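# Hose and Fittings Work: Progress Report to the Okafor Fund

Grant period to September, second report of the year

## Where we are

The first report promised that by now we would have picked a hose, settled on a coupling and finished the table trials. We have picked a hose. The coupling is down to two candidates, one of which is sulking. The table trials are under way and will run past the end of the period, for reasons covered below under "Delays," a section we have kept shorter than last time by leaving out the weather.

Five lengths of gray hose came from Sumero in the spring. They were ordered straight and arrived curved, having spent their journey coiled in a box meant for something smaller. We wrote to complain. Sumero replied that rubber does that. We have kept the curves, partly on principle and partly because a hose in a customer's utility closet is never straight either, and a joint that only works on straight hose would be a joint for brochures.

## What the money went on

Spending to date is $1,928, against the sum released in the first installment. The bulk of it went on hose and on the white tabletop, which replaced the old workbench. The old bench was dark, scarred and sloped gently toward the window, so that anything round left the room at its own pace. The new one is level. Dark gray rubber also shows up on it, a thing we had not budgeted for and are claiming as a benefit anyway.

Smaller amounts went on:

- sleeves and cuffs from Covwood, in two diameters
- a box of hose clips we have since decided against
- postage, mainly returning the wrong sleeves to Covwood
- a second box of hose clips, ordered before the decision reached everyone

## Table trials

A trial is a plain affair. Two tubes go on the table with a gap between them, the ends are brought together, and we write down what happened. We log every attempt, including the embarrassing ones, and the log stands at 111 entries. Readers of the full log will notice that the handwriting gets worse after lunch.

Starting positions vary on purpose. Early on we laid both tubes out neatly, nose to nose, and got results so good that we didn't believe them. They now go down bent, at odd angles and facing whichever way they like.
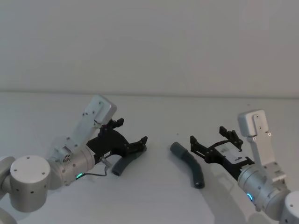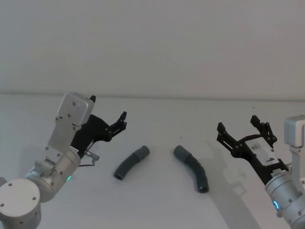
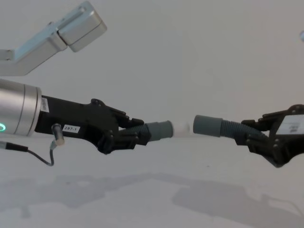 ## Findings so far

1. **The curve matters more than the length.** A long tube with a gentle bend is easier to line up than a short one with a sharp bend. We had guessed the opposite in the proposal, at some length, and would be grateful if that page were not reread.
2. **A smooth cuff helps.** Ribbed hose grips well along its body and meets other things badly at its end. With a smooth cuff fitted, the end face sits flat and stays where it is put.
3. **Small gaps are worse than big ones.** When two ends are a hand's width apart, everybody takes care. When they are nearly touching, people assume the job is done and stop looking.
4. **Twist is sneaky.** A tube can be perfectly in line and still be wound up like a telephone cord. Let go, and it unwinds. We now mark a chalk line along the spare lengths to catch this, and the chalk has joined the list of things that are on our sleeves.

The Covwood sleeve is the front-runner. The rival, from Plultwood, fits better when it fits, which is on some days and not on others. Temperature is suspected. We have asked for two more from a different batch before we say anything unkind in writing.

## Delays

The wrong sleeves cost us the best part of three weeks. They were the right color and the right length, and they would have fitted a much larger hose beautifully. The error was in our order form, where a radius had been entered as a diameter. We have changed the form. It now asks the question twice, and the second time in capitals.

The repeat trials with twisted hose were added after finding 4 and were not in the original plan. We think they are worth the extra time.

## Next period

- Finish the twisted-hose trials and close the log
- Test the replacement Plultwood sleeves in a cold room and a warm one
- Choose one coupling and stop talking about the other
- Cut one length of hose into sections to look at wear inside the bend
- Give away the hose clips

We are asking for no extra money, only for the final report to move by five weeks. If the Fund can use two boxes of hose clips, please say so when replying.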